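Lodmont 基金各位老师：

大家好！又到了写阶段报告的时候。上一份报告交得匆忙，不少地方写得像流水账，这次我尽量把来龙去脉讲清楚，篇幅可能稍长，还请各位多包涵。

先说总体情况。Skimbridge 项目原定四个软件模块，感知、双臂规划、力控和数据回放工具，目前前三个已经合并到主分支，回放工具还差时间轴对齐这一块。三月以来，我们一共积累了3,624条厨房任务的操作记录，全部重新过了一遍标签，把早期命名混乱的那批也改了过来。这件事很磨人，但做完以后，大家查问题确实快了许多，我个人觉得非常值得。

规划这边花的力气最多。原来的规划器把左右臂当成两条独立的轨迹来算，算完再做碰撞检查，遇到双手共持一件餐具的动作，就经常反复重算，有时要等很久才给出一条能走的路径。Jae-hoon Ok 提议把“杯子相对两只手的位姿”直接写成约束，两条手臂放在一起求解。我们起初担心求解时间会涨，于是先在仿真里试了整整一个月，结果比预想的好，规划周期现在稳定在50毫秒以内，这才放心搬到真机上。
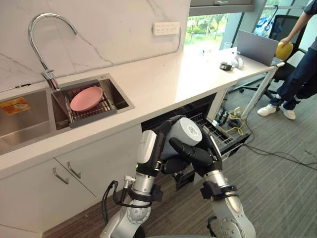
力控模块的改动相对小一些，主要是把腕部力的滤波参数从代码里挪到了配置文件，调参不必再重新编译（这一条是组里呼声最高的，合并那天大家都很高兴）。另外加了一个接触状态的判断：餐具碰到碗架时，控制器会先放软，再慢慢往下送。这个判断目前对杯子比较可靠，对盘子还不行，盘子边缘薄，接触信号弱，误判偏多，我们正在考虑把视觉的结果也接进来。

感知方面要老实交代一个没解决的问题。靠窗的位置白天光线很强，白色餐具放在白色台面上，分割结果时好时坏，姿态估计也跟着抖。Ó Ceallaigh 公司提供的标定工具帮我们排除了外参的原因，剩下的多半要靠补数据和调整曝光策略。这部分比计划晚了，责任在我，当初排期时想得太乐观。

经费使用与预算基本一致。原本留给 Konport 云端算力的那一笔还有结余，我们希望能转到本地存储上，申请表随后另发，烦请各位过目。

下一阶段打算先把回放工具收尾，然后用同一套代码连续跑100次装载任务，中途不改参数，失败的每一次都留日志并逐条归因。完整的日志格式说明已经放在共享目录里，若哪位老师想提前看看，或者对评测办法有别的想法，随时写信给我，我们很愿意在开跑之前调整。

再次感谢各位一直以来的耐心和支持！

Skimbridge 项目组 敬上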